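Progress report, second quarter
Hand comparison trials, Penach project
Prepared for Imtiaz Wickramasinghe by Farzana Sultana
15 June 2019

Hi Imtiaz,

You asked for something shorter than last time and I have tried, but a lot has happened since the spring and I'd like you to see where your money went. Short version first: we have real numbers on picking, we're behind on the controller side, and I'm going to ask you for one thing at the end.

As you'll remember, the plan was to compare 3 setups on the same job. Setup A is the Datar hand on its stock controller. Setup B is the same hand on the controller Pranab wrote. Setup C is the Prurura hand, which has a stiffer linkage and needs its own mounting ring, and which took so long to arrive that I had started drafting this report without it. It came, it fits, it works (mostly!), and all three have now been run.

The job is still small wrapped packets in a slotted cardboard organizer. I know it looks like a toy problem, and Kasun got asked twice at the open afternoon whether we were building a candy machine. But it's a mean little test. The slots are narrow, the wrappers crinkle and slide, and cardboard gives when you lean on it, so a hand that comes down a few millimeters off will push the divider over and then you've lost the neighboring slot too. Foam blocks were much too kind to everything we tried on them last year.

We logged 597 picks across the three setups before I closed the spreadsheet for this report. Setup B is the best so far and I'm very happy for Pranab, who rewrote the closing routine twice. The fingers now slow down when the first one meets resistance and wait for the others to catch up, and that got rid of most of the squirted packets (our word for when the wrapper pops out sideways). Setup A is fine in the middle slots and poor near the walls of the organizer. Setup C grips harder than either and hardly ever drops a packet once it has it, but it is clumsy on the way in. I don't want to rank A against C yet. Chathurika is checking the log for runs where the organizer had shifted before the pick began, and until she's done, any percentage I gave you would probably have to be taken back in August.

On covers – we've been trying a clear plastic cover over the hand. Bare fingertips skate on foil-type wrappers, and the covered ones seem to do better. The downside is that the plastic bunches up at the knuckles after a while and then the fingers don't open all the way. Kasun has been changing the cover every 40 picks, which is dull work but keeps the runs comparable. I would like to try a thinner one next.

Cameras: we kept both views, one up at the head and one down by the wrist. The wrist view is great for the last bit of the approach and pretty useless for anything else, because once the arm swings out it mostly sees floor and its neighbor. Glare is a nuisance too. The lights are overhead and anything shiny (the arm cover, floor tape) flares white, and the slot finder does not like that at all. Pranab wants to fix it in software. I want to try a cheap polarizing filter first. We'll do both, I expect.

Now the part that's behind. The shared controller, the one supposed to run either hand without anybody touching a config file, isn't ready. The Prurura hand reports its joint positions in a different order and at a slower rate, and we burned most of a month finding out that the lag we blamed on the network was ours. It does switch hands now, but you have to restart it, and the Pathirana demo can't be run that way. My new target is the end of August.

Spending is on track apart from shipping on the Prurura hand, which went over. The receipts are in the shared folder, along with the raw log if you feel like scrolling.

And the one thing I'm asking for: could we move what's left in the travel line over to spare finger parts? Kasun has stripped screws on 3 linkages and we're borrowing from one hand to keep the other going. I'd rather have a drawer of spares than a trip.

I've put in a couple of views from the trials, wrist camera first and then the head.

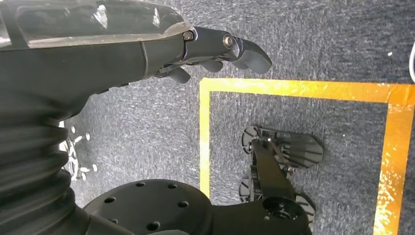
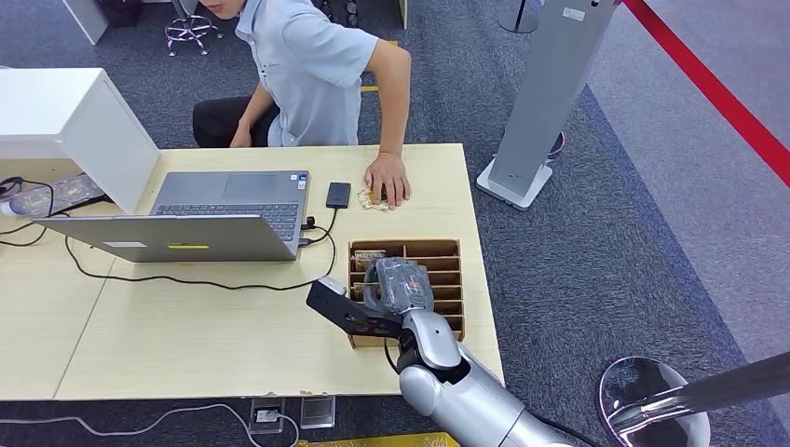

Wrist view (first): one hand over the carpet, with a second inside the taped rectangle. Head view (second): covered hand down in a slot of the organizer.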